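The Sorting Board

Marilou Aquino took the job at the repair shop in October, when the shoe place in Imville closed and she had rent to find. The shop was called Ambrosio, after the man who had started it, and it mended toys. Most of the work came through the post from nurseries and grandparents. The toys went out again in the same boxes, turned inside out and taped.

Kiyoshi Nomura had the bench by the window. He was sixty or so and wore two pairs of glasses, one on his face and one on his head. On her first morning he showed her the kettle, the first aid box and the drawer with the glue in it, and then he gave her a carton and told her to find out what was missing.

"Missing from what?" she asked.

"From whatever it is."

The carton held a mixture of blocks, some beads, half a train and a wooden giraffe with three legs. There was a letter folded under the giraffe. It came from a woman on Citus Lane who said the blocks had belonged to her son and she wanted them made up into a full set again for his little girl. She didn't mind what it cost, she wrote, up to 300 pounds. She had crossed out 500.

Marilou read it twice and put it in her apron pocket.

She washed the blocks in the sink at the back with a nailbrush and a drop of washing-up liquid. There was old jam on some of them, or something that had been jam. She dried them on a tea towel and carried them back to the table. Kiyoshi cleared a space for her by moving his sandwiches.

"Do you have any children?" he said.

"No. I had a brother with a lot of blocks."

"That's good enough."

He worked on a clockwork mouse while she went through the beads. At eleven the post came and he signed for it. At one they had lunch at the table, since it was raining and the café was across the road. He told her that he had been a surveyor before this. He had measured car parks for most of his life. One day he had measured the same car park twice in one year for two different firms, and he had gone home and told his wife he was finished with it. She had been pleased for a week and then she had worried about money for three years.

"And then?"

"Then she got used to it."

The shop had a book of old sets, a thick ring binder with the pages in plastic pockets. Every set that had come through the door was in there with a number. Kiyoshi had drawn the shapes himself, with the measurements beside them in pencil. Marilou turned the pages all afternoon. She found two that were close, but one had an arch in it and the other had come in a tin with a picture of a pony on the lid, and the letter said nothing about an arch or a pony.

She rang the woman the next day. The telephone rang for a long time.

"It was a Hosteo set," the woman said. "It had the number on the bottom of the box. I threw the box away when we moved. I've been cross about it ever since."

"Do you remember the number?"

"I do, as it happens. It was 2828. It was the same as the end of my mother's telephone number, so it stuck."

Marilou wrote it on the back of the letter and thanked her. She asked what the boy used to make with them.

"He didn't make anything," said the woman. "He put them in lines. He'd lie on his front on the floor and put them in a line, and if you walked through it he'd start again from the beginning. His father thought there was something wrong with him. There wasn't. He drives a bus now."

The page for 2828 was near the back of the binder, out of order, with a tea ring on it. Marilou took it out of its pocket and propped it against the lamp.

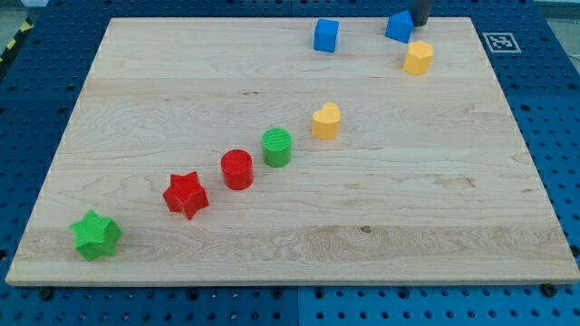

She had the blocks out on the maple board by the time Kiyoshi came in from the yard. She had meant to group them by shape, the way the drawing did, but her hands had gone another way and she had let them. A green star stood near the corner closest to her, then a red star, then the red cylinder and the green one, going off on a slant across the grain. Kiyoshi hung up his coat and looked at it for a while. He swapped the glasses on his face for the ones on his head.

"That isn't how I drew it," he said.

"It's how he had them. More or less. She said lines."

He nodded and pulled out his stool. He read down the page with his finger, stopping at each shape and looking over at the board before he went on to the next.

"You want a yellow one," he said at last. "A short one, like a drum. I'll have to turn it."

"How long will that take?"

"Till Thursday's post, if you do the mouse."

She had never mended a mouse. She drew it towards her, found the little key in the saucer and began to undo the screw under its tail.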